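Notes on the Laltgate Road Operation

Friday, September 15, 2023

Readers of this blog have asked for a plain account of the security operation on the Laltgate road, and I have waited until the district police issued their second statement before writing one. The first statement, released overnight, gave no location beyond the village of Henitz and did not say whether anyone had been detained.

According to the second statement, officers set up a cordon at the northern end of Henitz after receiving information that armed men were staying in a farm building. Shots were exchanged shortly before dawn. Two suspects were taken into custody and one officer was treated for a hand injury. Police also reported the recovery of 637 cartridges.
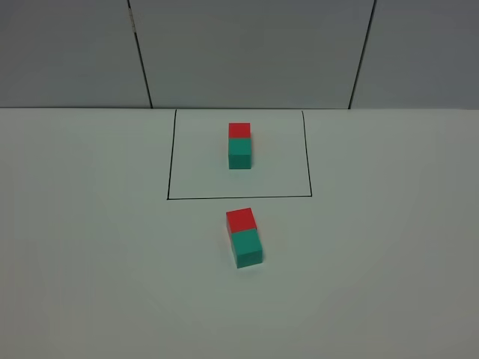

Effect on Residents

Over 50 households were asked to leave their homes while the search continued. Most were received at the school in Meireles, where the district office provided meals and bedding. Inês Correia, the district spokesperson, stated that families would return street by street once each property had been cleared.

The Laselora bus service was suspended in both directions. Route 58 has resumed as far as the Meireles junction, and passengers should carry identification at the checkpoint.
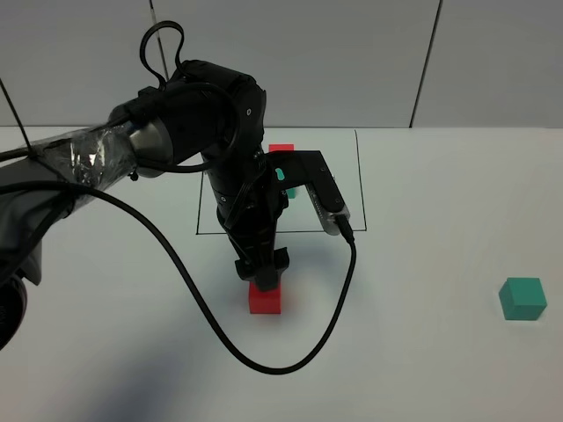 Has the cordon been lifted?

The southern half of Henitz was reopened at midday, but the northern lanes remain closed to all traffic, including residents on foot.

Filipa Arruda, who represents the two detained men, has requested access to her clients and a copy of the search order. The court has not published a hearing date. A similar request after the May arrests was granted within the week.

I will amend this entry when the court notice is posted. Corrections may be sent to the usual address.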